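Gelska: Teaching a Small Classifier to Say It Does Not Know
Final project report, Introduction to Machine Learning
April 14, 2022

1. Background

Most image classifiers give an answer for every input. If a model has been trained on spoons, forks and bowls and is shown a shoe, it will still pick one of the three, often with a high score. This project looked at a simple way to let a classifier decline to answer. In the literature this is called selective classification or classification with a reject option.

The course asked for a method that could be trained on a single desktop machine and explained in full. I did not try to design a new network. I took a small convolutional network from the second homework, named my version Gelska, and compared 2 rejection rules on top of it.

2. Data

The images came from Sanna, the shared set of kitchen and table photos that the lab sections built up over the year. It is unevenly labeled. Some classes have many clean images and others have very few, and the label names changed once during the fall, so "dish" and "plate" both appear. I merged these by hand before doing anything else. 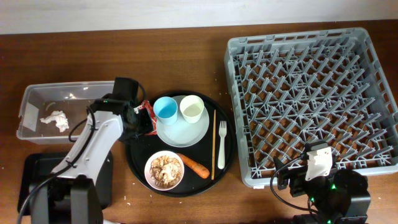
After merging I kept 10 classes with 200 training images each. Classes with more were cut down by random sampling. Validation and test images were kept separate from the start, and near-duplicates were removed with a perceptual hash. The hash threshold was set too loosely the first time and threw away a lot of images that were only similar in color, so I reran it with a stricter value.

I also set aside a group of images from classes the model never saw in training. These are called the outside set below. A good rejection rule should decline most of them and still answer on the ordinary test images.

3. Rejection rules

The first rule uses the top softmax score. If the highest score is under a threshold, the model declines. It needs no extra training.

The second rule uses distance. Each training image is passed through the network and the output of the last hidden layer is stored. For a new image, the rule measures how far its hidden vector is from the mean vector of the predicted class. If it is too far, the model declines. I used plain Euclidean distance with one threshold per class.

For both rules the thresholds were chosen on the validation set only. The outside set was not used for tuning. Looking at it while choosing thresholds would have made the results look better than they are.

4. Training

Training used cross-entropy loss with standard augmentation: flips, small crops and changes in brightness. The first runs were done on the lab machine in Gatham. Later ones were moved to the desktop at Lerkatgate when the lab queue got long. The library versions on the two machines did not match, and the same seed gave slightly different weights. All results in this report are from the Lerkatgate machine so that they can be compared with each other.

I stopped training when validation loss had not improved for several epochs. Longer training raised accuracy a little but made the softmax scores more extreme – wrong answers came out nearly as confident as right ones. This hurt the first rule much more than the second.

5. Results

On ordinary test images the two rules behaved much alike. Both declined a small share of the images, and most of those were ones the plain model would have gotten wrong. On the outside set the distance rule was clearly better. The softmax rule let through many images that had nothing to do with any trained class.

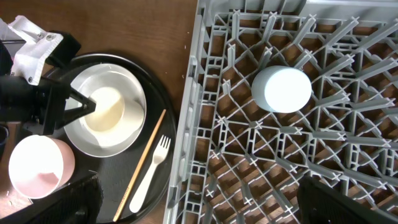 The remaining errors of the distance rule were mostly within the trained classes. They fell into two groups. One was confusion between shallow dishes, where a wide one with a flat rim looks like a plate to the network. A white bowl with a broad rim and a smaller, deeper well in the center is a hard case of this kind, and a beige residue in the well changes the texture in just the area the network seems to depend on. The other group was partial views, where something covers much of the item. For both groups the hidden vector tends to land between two class means, close enough to one of them to be accepted.

I tried a tighter threshold for the bowl class. It removed many of the false accepts but also declined a lot of correct bowls, so I went back to the original value.

6. Limits

The outside set is small and comes from the same source as the training data. Images from somewhere else entirely would probably be easier to reject, and I did not test that. Class means are also a crude summary. A class like "cup" covers several shapes, and one mean vector cannot represent all of them well.

No calibration method was applied to the softmax scores. Temperature scaling would not change the predicted class, but it might make a single threshold easier to choose.

7. Further work

The next step would be to use several centers per class in place of one mean. A second idea is to ask for a new view when the model declines – this fits partial views better than giving up. I plan to try the first of these in July, using the same split so the numbers can be compared with this report.

The merged label list and the split files are in the course folder under Sanna. The thresholds are stored with the Gelska weights.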